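Tenía apuntada la jornada de puertas abiertas de Idier desde febrero y al final casi me la pierdo por culpa del aparcamiento. Menos mal que Aurora Fonseca, con quien comparto afición y coche, se empeñó en dar una vuelta más a la manzana, porque me lo he pasado como un niño.

Para los que no conozcáis el sitio: es una nave reconvertida, con la cafetería abajo y los talleres arriba, y una vez al año dejan entrar a curiosos como nosotros. Cuando llegamos nos dieron una pegatina con el nombre (la mía decía 493, mi número de inscripción, y así me quedé toda la mañana) y un plano fotocopiado en el que el norte estaba abajo. Primera parada, por equivocación, el almacén.

Empezamos por la zona de Merkeck, que hace carritos autónomos para llevar cajas de un lado a otro. Muy pulido todo, frenan con una suavidad que ya quisiera yo para el autobús de mi barrio. Pero yo iba a lo que iba: ¡las manos! Llevo dos años leyendo sobre manos robóticas con dedos y nunca había tenido una tan cerca.

La demostración la presentaba Chantal Doucette, que lleva el proyecto Filtside y habla rapidísimo y muy bien. Contó que su equipo había dejado de lado las pinzas de dos dedos porque querían trabajar con objetos normales de tienda, sin adaptarlos. Botellas, por ejemplo. Y una botella de plástico es un objeto bastante puñetero: se hunde si aprietas, rueda si la tocas mal, y el líquido de dentro se mueve a su aire cuando la inclinas. Yo eso no lo había pensado nunca. Llevo toda la vida cogiendo botellas sin darle la menor importancia.

Nos explicó también por qué usan los dos brazos. Con una mano sujetas, con la otra acompañas, y si una pierde el agarre todavía te queda la segunda. Según ella, coordinar las dos manos es lo que más horas les ha comido, bastante más que los dedos en sí. El objetivo que se han puesto para este año son 100 agarres seguidos sin que se caiga nada, y por ahora su mejor racha es de 14. Lo dijo tal cual, sin adornos, y a mí me ganó con eso. He estado en presentaciones donde todo iba siempre de maravilla y sales sin haber aprendido nada.

Aurora preguntó por las etiquetas brillantes, si los reflejos despistan a las cámaras. Respuesta corta: sí, y mucho. Respuesta larga: veinte minutos de charla junto a la máquina del café, con dibujos en una servilleta que me he traído a casa y que pienso guardar.

Arriba vimos la sala de Lumbantobing, más pequeña, dedicada a sensores de tacto. Te dejaban apretar una almohadilla con el dedo y ver la presión en una pantalla en forma de mancha de colores. Había cola de chavales y yo me puse dos veces, lo confieso. La resolución me pareció una barbaridad para algo tan fino, aunque la chica que lo enseñaba me dijo que el desgaste sigue siendo un problema y que cambian la superficie cada poco.

Si repiten el año que viene, id temprano y empezad por las manos. Nosotros volveremos seguro, y Aurora ya tiene una lista de preguntas sobre líquidos. 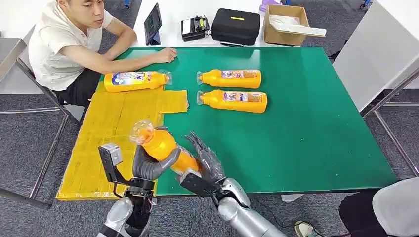 Se me olvidaba: la charla de la tarde sobre programación de brazos no llegamos a verla. Si alguno de vosotros se quedó y tomó notas, me encantaría leerlas en los comentarios.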